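# Small round side tables: care, levelling and what to keep on them

Notes put together by Irja Kauppinen. Last changed October 12, 2020.

Most of the letters I had in September were on one subject, the little light wood table that ends up beside a chair or in a corner of the hall. They get more wear than a dining table and far less care. What follows is for bare, oiled or waxed wood. If yours is lacquered, skip the oiling part and use a damp cloth only.

## Everyday cleaning

Take everything off first. Wiping round things leaves a line of dust at each base, and on pale wood that line goes grey after a few months and has to be sanded out.

Use a dry cotton cloth, then one wrung out in warm water with a drop of washing-up liquid. Follow the grain and not the shape of the top. On a round table it is tempting to go in circles, and the small scratches then run across the grain where they catch the light.

A raised rim holds crumbs and, worse, water. Run a soft toothbrush round the inside of it once a week, then fold a dry cloth over your fingertip and go round again. If a drink has been spilt, tip the table slightly and mop from the low side.

## Rings and marks

White rings are damp in the finish. Leave them a day before doing anything, as many fade without help. If one stays, rub a little plain mayonnaise or petroleum jelly on it, leave overnight and wipe off in the morning.

Dark rings have gone into the wood itself. These need sanding with 240 grit, a wide area feathered out, then fresh oil. I had one from a Bridel plant pot that took two goes — the saucer had a crack I hadn't noticed. 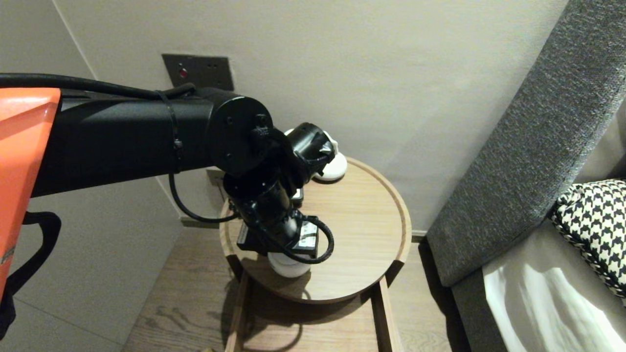

Anything with a smooth, hard base will slide and scuff if the table is knocked, so put felt under it. Cut the felt a little smaller than the base so it doesn't show. Self-adhesive pads are fine on glazed or plastic things, but on unglazed pottery the glue lets go and you want a dab of clear silicone instead. Let it set upside down overnight.

## Standing it against a wall

Leave a finger's width between the rim and the wall. Pale paint marks very easily, and a rim that touches will leave a brown line at the same height every time somebody leans on the table. If you already have the line, try a barely damp sponge before you reach for the paint tin. Our hall is in Perkby 26, a beige matt, and it will stand one gentle wash but not two.

Lift the table to move it. Dragging by the top works the joints loose, particularly where the base is an open frame with straight legs.

## Curing a wobble

1. Put the table on a floor you know is flat. Half the time it is the floor.
2. Turn it over on a blanket and tighten every screw by hand.
3. If a joint still moves, run wood glue in, clamp it and leave it until the next day.
4. If it rocks with all the joints tight, stick a pad under the short leg. Don't saw the others.

## Oiling

Twice a year is plenty. I use Hendska furniture oil, the clear one, put on thinly with a lint-free rag and wiped off after fifteen minutes. Do the underside of the top as well, or it may cup over the winter. The oil in the Najafi tin is good too but it yellows pale wood, so I keep it for chopping boards.

Lay used rags flat outdoors to dry. Oily rags left in a heap can catch fire.

For the lower shelf, the same oil will do, one coat only. Books put back too soon will stick to it.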